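Keeping a Tadpole Tank at Home: Setup and Daily Care
Ranunia Family Nature Pages
Updated November 3, 2023

Families who wish to observe the growth of a frog may keep a small number of tadpoles indoors for one season. Before collecting any eggs or tadpoles, check the rules for your state and the land where you plan to collect. Many parks do not allow animals to be removed.

What you will need
A glass or plastic tank holding at least 11 liters
A lid with air holes
Washed gravel and one large, flat stone
Pond plants or clean leaf litter
Water conditioner, if tap water is used

Step 1. Prepare the water
Rainwater or pond water is preferred. Tap water must be treated with conditioner according to the label. Allow the filled tank to stand overnight in a shaded room before adding animals.

Step 2. Add the tadpoles
Float the collection bag in the tank for 30 minutes so that the temperatures can even out. Open the bag and let the tadpoles swim out. Keep no more than two tadpoles per liter.

Step 3. Feed small amounts
Offer boiled, cooled lettuce or spinach once a day. Remove leftovers each evening, as decaying food quickly fouls the water. Wash hands before and after feeding, and prepare family snacks on a separate table.
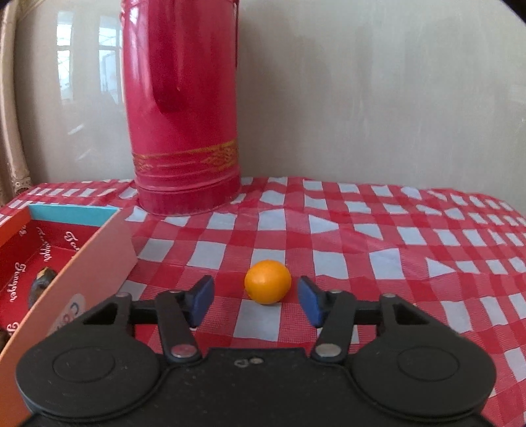

A small orange fruit on a red and white checkered tablecloth.

Step 4. Change part of the water
Every few days, replace one third of the water with fresh water prepared as in Step 1. Do not use soap on the tank, the stone or the net.

Step 5. Provide a way out
When front legs appear, lower the water and slope the gravel up to the flat stone. Young froglets can drown if they cannot climb out. They will stop eating while the tail is absorbed, and food should be withheld until it is gone.

Step 6. Release
Return healthy froglets to the place where they were collected, on a mild, damp evening. Never release store-bought animals, and do not move animals from one pond to another. Empty the used water onto dry ground, well away from streams and drains.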